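Grilex adds pale wood mug tree to its kitchen range

6/21/23

Housewares maker Grilex has added a wooden mug tree to its small line of kitchen storage pieces, with the first batch going out to shops this month. The stand is called the Falelora and will be sold through the Daltton home goods stores and from the company's own website.

The first production run is 2,224 stands. A second run of 3,658 has been booked for the fall, according to Thảo Huỳnh, who heads product design at Grilex. She said the size of the second order was set after Daltton's buyers asked for more stock than the company had planned for.

Grilex has until now sold mostly flat items, including cutting boards, trivets and a bread box that was dropped from the range last year. The mug tree is its first piece with a post and pegs, and it took longer to get ready than the others. Work on it started 19 months ago. An early version with a square base was shown to store buyers but did not go into production.

"The square one took up a corner and you couldn't put anything next to it," Huỳnh said. "People keep these by the coffee maker. There is usually a strip of counter left over, long and not very wide, and that was the shape we had to work with."

The base on the new stand is longer than it is wide, with rounded ends, and the grain of the wood runs along its length. A round groove is cut into it near one end. The post stands at the edge of that circle and has a flat round cap on top, with the pegs set into it just under the cap. The wood is light in color throughout.
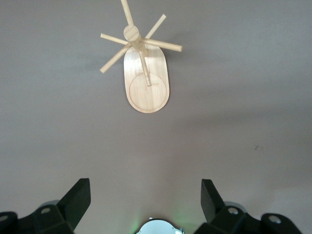

The Falelora mug tree from Grilex, with its pegs spread around the top of the post.

Huỳnh said the circle gave the design team more trouble than anything else on the stand. It was meant to mark a spot for a sugar bowl or a small jar, and the first samples had it cut deeper. Testers complained that coffee grounds collected in the edge and were hard to wipe out. The cut was made shallower in the spring, and the company says a damp cloth now clears it.

The pegs went through changes as well. Grilex tried hooks with a curve at the end, which held mugs well but were slow to make and snapped in two of the drop tests. The finished stand uses straight dowels. They are glued in at the factory and cannot be taken out, so the stand ships in one piece in a tall carton. Daltton had asked for a flat-packed version - the cartons take up a good deal of shelf space - but Grilex decided against it for this run.

Mugs with a very thick handle may not slide on easily. The care leaflet packed with the stand says to test a mug before letting go of it, and to load mugs on opposite sides in turn so that the weight stays even. It also says to keep the stand out of the dishwasher and to rub it with food-safe oil a few times a year. Mugs should be dried before they are hung up.

Daltton will carry the stand in 10 of its stores to begin with. The chain's other locations can order it in for customers at no extra charge. It will be shelved with coffee and tea items and not with dish racks, a change from how the stores have handled mug trees in the past. Daltton plans to review sales after the summer before deciding whether to stock it everywhere.

A darker finish is being looked at but has no release date. Huỳnh said the company made a few stained samples over the winter and was not happy with how they wore at the pegs, where the mug handles rub. Samples with a different stain are being tested now at the Grilex workshop, where staff have been using them in the break room.

Grilex is also working on a smaller piece under the name Pan, a spoon rest in the same light wood. It is expected to have the same rounded ends as the mug tree and may be sold together with it as a set. The company has not decided on a price for the set.

Shoppers who order the mug tree from the Grilex website should allow two weeks for delivery. Returns are accepted within 30 days if the stand has not been oiled. Replacement stands for items damaged in shipping will be sent from the first run while stock lasts, and after that customers will be offered a refund or a place on the list for the fall batch.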